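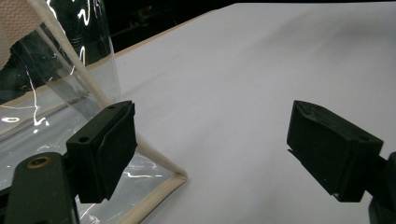 A clear pouch with beige binding on the work table at Tomness.

Domenica Wallner has sewn clear pouches since January. "The binding takes longest," she says. "The corners want to slip, so I fold them by hand." She keeps the table white – "I can see a stray thread on it" – and wipes it down between batches. Over 1,000 have gone out so far, mostly to people packing for trips. Lina Farah cuts the plastic. "Domenica sends back anything with a bad edge," she says.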